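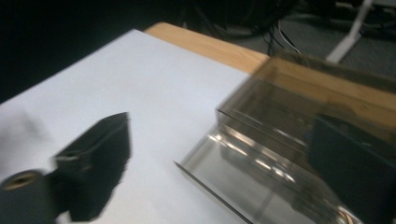

Clear plastic, light wood, white paper: most of the kit for a better work table.

Reading time: 2 minutes

I am a little in love with plain white paper on a work table. I do small repairs and fiddly craft jobs at mine nearly every evening, and covering it was the best change I made all year (the second best was see-through boxes, I'll get to those!). Dropped screws show up right away, glue lands on something you can throw out, and the whole room feels brighter.

My first roll came from a shop in Povedham and cost next to nothing. Look for the heavy kind. The one I buy now is 110 cm wide, so I cut it a bit shorter than the table and leave a strip of wood bare at the back. Don't wrap it over the front edge, your sleeves will catch on it and drag everything with them – ask me how many beads I have chased across a floor.

To get it flat, roll it backward on itself overnight, then tape the corners with painter's tape. Start at the far side and smooth toward yourself with a dry dish towel. If a bubble stays put, lift the nearest corner and go again. One sheet lasts me a month, longer if I keep my coffee on the shelf where it belongs.

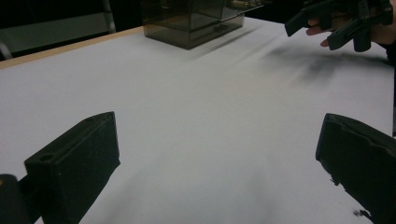
Vesna Trajkovski wrote in to say she gave up on paper after one winter and switched to a wipe-clean tablecloth turned upside down, fuzzy side up, so that beads stay where they fall. She does admit it's hopeless with glue.

I tried Vesna's trick over the weekend and loved it for beads! For anything with paint or solder I'm still a paper person, but there's no rule against keeping both rolled up behind the door.

Pencil notes right on the paper are another joy. I draw an outline for each part as I take something apart, write a number beside it, and set the part down on its outline. Putting a radio back together is so much nicer when the table tells you what comes next.

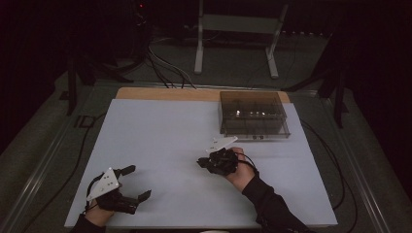
Boxes are where I get really excited. Small parts go into clear or tinted ones with lids, never into a cookie tin, and the box in use stays on the table until the job is finished. Park it toward the far edge and off to one side, like the smoky gray one here, and the middle of the paper is left free for your hands. Even through tinted walls you can tell there are little things inside. Put a strip of tape on the lid with the name of the job, and peel it off when you start the next one.

Next up is the drawer under my table, which has 248 loose washers in it. I counted them on a rainy Sunday and enjoyed every minute.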